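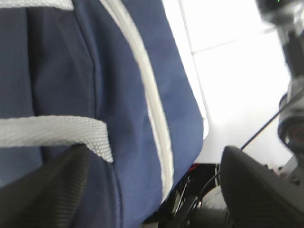
Ettore Grasso wants to know whether he'll have to rewrite all his old task scripts to use the new planner. No, Ettore, you won't! It's the question I've been asked most since we let the early testers in, so I'm putting the answer at the top of our own press release, which my colleagues tell me is a bit odd.

Jernora 2 is out on 9th November, and I'm really pleased with it. If you haven't met it before, Jernora is our planning and control software for two-armed robots. You tell it what you want done, it works out which arm does what and when, and it keeps the two from bumping into each other along the way (a bigger job than it sounds).

The main change is how it deals with soft things. The old version treated everything as a solid lump, fine for boxes, hopeless for bags and pouches. A zip is a good test: one arm has to hold the fabric while the other pulls, and the bag changes shape the whole time. The new planner checks its picture of the fabric as it goes and adjusts the grip mid-move.
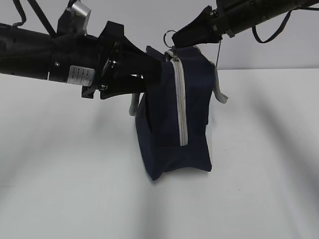 We've also rebuilt the force settings, so you can set a limit for each arm separately and change it without stopping the job. I pestered the team for that one for months. During testing at our Pargate workshop we ran 1,000 bag tasks on the new planner, and 267 of those runs went into the replay library that ships with it, failed ones included. You can step through any of them and see what the planner was thinking.

Then there's Tomić, our perception add-on. It picks out separate items on a table and hands the planner a suggested grasp for each, and it now copes much better with see-through plastic and glass. 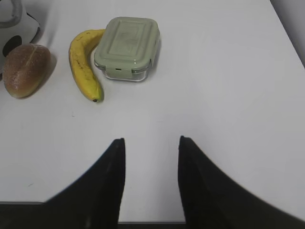

Tomić comes with the full licence at £495 a year, or you can try the lot free for 28 days. Old scripts load as they are, and anything the new planner would handle differently gets flagged in the editor so you can decide. The Irham simulator link isn't ready yet, sorry! We're aiming for January.

Downloads and release notes are on the Jernora site, and press questions can come straight to me at the Pargate office.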